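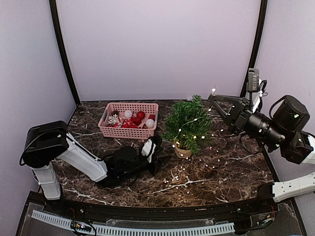 Holiday trim as a manipulation problem

Most lists of chores for household robots start with dishes and laundry. I would put tree decorating somewhere in the bottom third, next to untangling headphones, and I think it deserves more attention than it gets.

Consider the inventory. A pink plastic basket holds round ornaments in white and red, a snowflake, ribbon, and more red pieces jumbled together. The tree is small, artificial and dense, in a woven pot wrapped with burlap. Two arms with grippers work from either side. The lights are already on the tree, and part of the string trails off across the tabletop.

Picking

A round ornament is close to the worst shape for two flat fingers. Contact is at two small patches, and anything off center makes the ball roll out of the grasp. Squeezing harder helps until the shell gives. The better target is the cap or the loop, if there is one, but in a full basket the loop usually faces down or sits under something else.

Ribbon is worse. It has no fixed shape, it hooks onto its neighbors, and a planner that treats each item as a rigid body will lift one ornament and get three. I kept a log in August with a bench setup of my own, one arm and a bin of mixed small parts. Of 979 picks, 47 brought up something extra. The parts had no ribbon on them, so I would expect a holiday basket to do a lot worse.

Placing

Hanging needs a loop to pass over the tip of a branch and stay there. The branch bends under contact, so its position before the touch tells you little about its position during it. A person solves this by feel and hardly looks. An arm with a wrist camera loses its view at the moment it matters, when the ornament blocks the branch.

A second arm should help by holding the branch still. In practice it adds another thing to collide with, in a space already strung with wire. A light string is thin, easy to snag, and attached to everything else on the tree.

Where the products are

Gunnlaugur Hjaltested and I argued about this on Thursday. He thinks a home unit will do it well enough within two product cycles, and he points to Draso and Jusora, which both quote 80 percent on loose household objects. My objection is that neither figure covers hanging. Ako publishes nothing on soft targets at all. Escobedo sells to workshops, where parts come in trays and fixtures stay put – a sensible business, and a different problem.

Even taking 80 percent at face value, a tree with 30 ornaments means six failures, and a failure may mean an ornament on the floor or a tree on its side. A person standing by to recover each one could have finished the job in around ten minutes.

My position for now: clearing ornaments back into a basket is close to feasible, provided the order does not matter. Hanging them is not. I plan to test loops on bent wire next, with the lights left off the tree for the first runs.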